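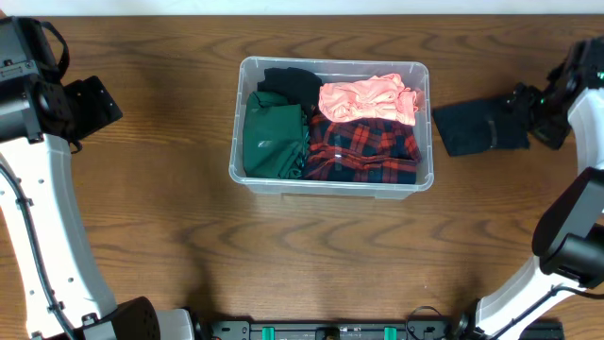 Four garments in a translucent plastic bin.

The Rakine launcher moved its lock screen settings in the May update, and the page that used to hold the notification rules has gone. I spent an evening finding where each option ended up.

Timeout and PIN length are now under Display. Notification rules have been split in 2: whether a message shows at all is set per app, and how much of it shows is set once for the whole phone. The old version let you hide the text of one app and leave the rest readable. That is still possible, but only by marking the app as private in its own entry, four taps down.

My phone has 62 apps installed, and the update reset 11 of them to the default. Mail and the bank were both among them. If you had anything hidden before, check it again.

The changelog also mentions a smaller history log. It used to keep 2,000 entries and now keeps 265. On my phone that covers roughly a day and a half, with the Flondora weather app taking up most of it - it posts every time the rain forecast shifts. Muting it does not help, as muted notices are still logged. Turning off its "short-term changes" channel does.

Begoña Cordero wrote in to say that on her Fabbri tablet the private setting is lost after a restart. I cannot reproduce it on the phone, with or without a PIN. She is on the same build, so it may be a tablet fault. Her workaround is to set the option, lock the screen once by hand, and then restart.

Still to check: whether the Parndale backup tool saves the new per-app entries. The export file has grown slightly, but I have not yet restored from it.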